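Equipment Review: Interlocking Foam Mats as a Work Surface for Two-Handed Manipulation Research

Category: Laboratory furnishings and consumables
Overall finding: Recommended, with reservations

Background

The Dirkton laboratory studies how a pair of multi-fingered robot hands can learn household tasks from recorded human control. The current study, known internally as Kneath, concerns the placing of beverage cans into a shallow tray. An operator guides both arms through the task, the motions are recorded, and a control policy is then trained on those recordings. The policy is tested from the same starting positions used during recording.

Until last October the study was carried out on a bare laminate bench. The bench was replaced as a work surface by interlocking foam floor mats supplied by Kirnier. This review covers the mats after 160 recorded trials and considers their effect on the method as well as their condition.

Installation

Two mats were sufficient for the full reach of both arms. They join by hand along a notched edge and need no adhesive. Installation took 14 minutes, most of which was spent squaring the seam to the arm bases. The mats can be lifted and stored in a cabinet, although the laboratory has chosen to leave them in place.

Contact and Grasping

The principal benefit of the foam is tolerance of contact. Picking up a can that lies on its side requires the fingers to pass very close to the surface, and on the bench a small height error was enough to trigger the force limit and stop the arm. On foam, the same error usually results in a slight compression of the mat, and the trial continues. Operators reported that they were able to work at a more natural speed.

The dimpled texture also provides useful grip. Cans laid on their sides are less likely to roll when first touched, which had been the most common cause of discarded recordings on the bench.

Marking and Repeatability

Starting positions are marked with crosses of gray tape on either side of the tray. The tape is easy to see against the light blue foam, both for staff resetting the task and in the recorded video. Adhesion is adequate. The laboratory replaces the crosses every 10 sessions, as the ends of the strips tend to lift from the texture.

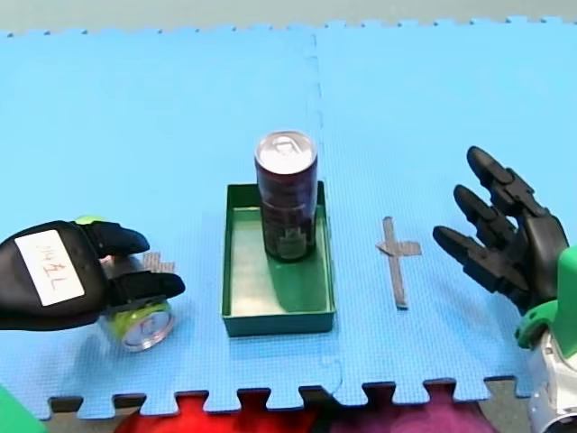
Effect on Results

The trained policy completed the placement more often on foam than on the bench, and the number of force-limit stops fell sharply. The review panel advises caution in reading this result. The bench recordings were made earlier in the study, by operators with less practice, and the two sets have not been matched for skill. A policy trained only on foam was also tried on the bench, where it pressed too firmly and performed poorly. Groups that intend to move a policy to a hard table should include hard-surface recordings in the training set.

Limitations

The foam retains shallow dents where the fingers press repeatedly, and these are most noticeable near the tape crosses. The seam between the mats can disturb a can set down directly upon it, and should be kept away from the starting positions. The Visteo software used for calibration assumes a rigid plane, so calibration was performed with a flat board laid over the mats and the height offset corrected afterward.

Recommendation

The mats are suitable for early data collection, operator training, and any task in which the hands must work close to the surface. They are not recommended as the only surface for a final evaluation. Laboratories adopting them should record the thickness of the foam with each set of trials and replace the mats as a pair.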